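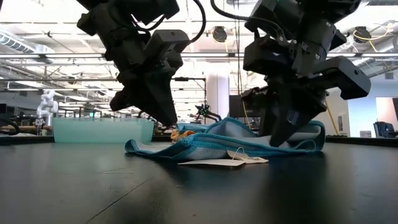
Stollow Control Software: Frequently Asked Questions
19/01/2020
By Paweena Saengthong

What does Stollow do?
Stollow is the planning and control layer used on the two-arm stations at Mulholm. It takes the output of the perception module, chooses a grasp for each arm, and keeps the two paths from crossing. Cloth remains the most demanding case. A light blue cloth bunched on a dark, glossy tabletop has no fixed shape, and its folds can partly cover a smaller object, so the planner treats every outline as provisional.

How often are commands sent?
The controller runs at 100 cycles per second by default. Sites may select 200 in the settings file – a restart is required.

Which recordings are used for testing?
Each release is replayed against 1,778 logged runs, of which 1,008 involve fabric.

Can one arm be operated alone?
Yes. Set the other arm to "hold" before loading a plan.

Who approves changes to the planner?
Requests are reviewed by Arnaldo Patrício. The next major release is planned for October.

Contact: Stollow Support, Mulholm | © Mulholm | Back to top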